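4. Setup and Upkeep of the Simulated Sink Cell

4.1 Scope of the cell

The Mirstead cell is a simulated kitchen work cell with one arm, one two-finger gripper and one sink station. It was built at the Marnine laboratory to rehearse dish handling before trials on the physical arm at the Rondonuwu site. This section describes how the simulated cell is configured, how it is kept in working order between runs, and how faults are repaired. Control methods are treated in Section 5.

A simulated cell does not wear in the way a physical one does, but it drifts. Object files are replaced, the physics engine is updated, and small edits to camera positions accumulate. During the first months of operation the cell was treated as a finished piece of software and received no regular care. Of the 424 runs recorded in that period, 157 had to be set aside after the fact. Most of those losses came from the cell and had nothing to do with the control policy under test. The maintenance routine described below was adopted as a result and has been in force since 2019-10-20.

4.2 Base configuration

The configuration of the cell is held in a single text file, which lists the fixed parts, the movable objects, the arm, the cameras and the solver settings. Fixed parts are the counter, the sink, the faucet, the wall surfaces and the surrounding cabinets. They are loaded first and locked. Movable objects are loaded next and are placed a short distance above their support surfaces so that they settle under gravity. The arm is loaded last, in its rest pose, and is held there until every movable object has come to rest.

The loading order matters. In the earlier arrangement the arm was loaded together with the dishes, and a dish placed close to the rest pose could be struck before the run had formally begun. The log showed nothing unusual in such cases, as contact recording started only with the first command.

Arm motion is handled by the Brateck controller module, which runs as a separate process and exchanges joint targets with the simulator at a fixed rate. The module keeps its own copy of the cell's base frame. If the counter is moved in the configuration file and the copy is not refreshed, the arm will reach for correct coordinates in the wrong place. A startup check now compares the two frames and stops the cell when they differ.

4.3 Collision shapes at the sink

The sink requires more care than any other fixed part. Its visible surface is detailed, while its collision shape is built from simple boxes to keep the solver fast. A gap between the two allows a dish to hover over the basin floor or to sink into it. Either error changes the height at which the gripper must close.

Three kinds of fault were found in the sink model during the review. The first was a collision floor set higher than the drawn floor. The second was a missing box at the rim, which let the gripper fingers pass through the edge. The third was a friction value carried over from the counter, under which plates slid along the basin when touched from the side. Each fault was corrected in the part file itself. Local corrections made inside a run script are no longer accepted, as they are lost when the next operator starts from a clean copy.

After any edit to the sink, the operator performs a drop test. A plate is released over the basin and left until its speed falls below the rest threshold, and its final height is compared with the stored value. The test is repeated 400 times with small random offsets in position and tilt. A single result outside the permitted band returns the part file to the bench.

4.4 Camera and marker upkeep

The cell renders from several viewpoints, and a viewpoint may be attached to the room or to a moving part of the arm. Viewpoints attached to the arm inherit any error in the link they follow. For this reason the camera table is reviewed after the arm model has been checked, never before.

The gripper may be drawn in full or replaced by a plain sphere that marks its position. The sphere is used for quick review of a path, where the shape of the fingers is of little interest. It takes no part in contact, and the operator must confirm that the full gripper model has been restored to the collision list before a scored run. The drawing style and the collision list are separate entries in the configuration file, and early operators often changed one in the belief that they had changed both.

Figure 3 gives rendered views from the sink station. 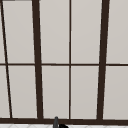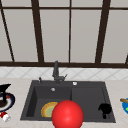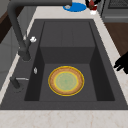
Figure 3. Rendered views at the sink station of the simulated cell.

Repair of the cell follows a fixed order: solver settings, fixed parts, movable objects, arm, cameras. An operator who begins with the cameras may adjust a viewpoint to suit a part that is itself misplaced, and the error is then stored twice. The plate is the preferred reference for the third step. In the second and third views of Figure 3 it rests on the floor of the basin, and its yellow or yellow-orange rim stands out clearly against the dark gray of the sink, so a change in its resting position is easy to find when renders from successive versions are compared. The first view, taken up almost entirely by the window, offers no dish to compare, and its alignment is checked on the dark frame bars and the tip of the faucet spout at the bottom edge. The gripper step uses both drawing styles - the red sphere of the second view and the black two-pronged body at the right of the third - and a repair is not signed off until each has been rendered from the same stored joint positions.

4.5 Records and responsibility

Every change to the cell is entered in a maintenance log kept beside the configuration file. An entry names the part, the fault, the correction and the tests that were repeated. Entries are made by the operator who did the work and are countersigned by the cell supervisor, a post held by Teguh Wuisan throughout the study. Changes without an entry are rolled back at the next startup.

A full service is carried out whenever the simulator version changes. It consists of the base frame check, the drop test, a slow sweep of the arm through its joint range, and a review of every entry in the camera table. The first full service under the new routine was completed in November. It uncovered a stale joint limit in the wrist, which had kept the arm from reaching the near corners of the basin and had been logged until then as a planning failure. The limit was corrected and the affected runs were repeated with the same starting seeds.

Runs started between a reported fault and the countersigned repair are kept on disk but are excluded from the results in Section 6.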